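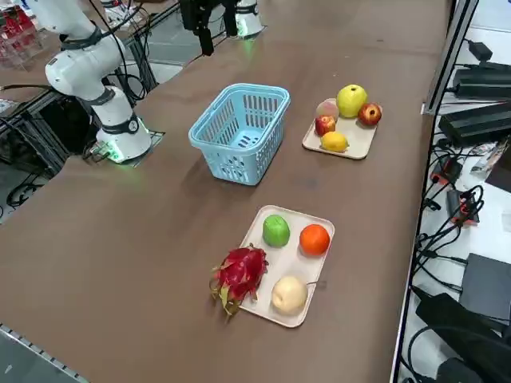

The long table at the back of the Deschamps bakery in Girance seats 12 if people keep their elbows in. It has no reserved places. Customers buy their bread at the counter, carry it through and sit wherever there is a gap, which often means next to someone they have never met.

Shared tables of this kind were once normal in the towns along the Odar. Inns had one table and one meal, served at a fixed hour, and anyone who arrived late ate what was left. The bakery opened in 1887 and its first owners worked the same way, feeding carters and mill hands from a single pot at noon. Separate tables came later, along with printed menus and the idea that a meal out was a private matter.

Solange Besnard took over the business from her uncle and put the long table back in her second year. She had 2 reasons, she says, and one of them was money. Small tables waste floor space. A couple will sit at a table for four, and a person alone will take up a table for two, and on a Saturday morning there would be a queue at the door with half the chairs empty.

The other reason was her older customers. Many of them live alone and came in every day, sat by the window and spoke only to order. "They weren't unhappy with it," she says. "But they all knew each other by sight, and they had been sitting three feet apart for years."

The change was not popular at first. Some regulars took their bread home for a month. One man wrote a letter of complaint, signed it, and then handed it to her over the counter while buying a loaf. He now comes in most mornings and does the crossword with a retired bus driver from Pirby, who is better at the long ones.

There are a few habits that have grown up without being written down. Newspapers go in the middle when you have finished with them. The butter travels to the left. People who want to be left alone sit at the end nearest the kitchen, and this is respected. Phones are tolerated, calls less so.

Pirby, across the river, has copied the idea. The village has 272 residents and no café, so the hall opens on Thursdays with its trestles pushed together in one row. Soup is made in turns by whoever has signed up. The oldest of the regulars is 86 and brings her own spoon.

Besnard does not think every café should do it. Families with small children prefer a corner, and so do people with something difficult to discuss. She has kept three small tables at the front for them. In May she plans to put a second long one out in the yard, under the lime tree, if the paving is finished by then.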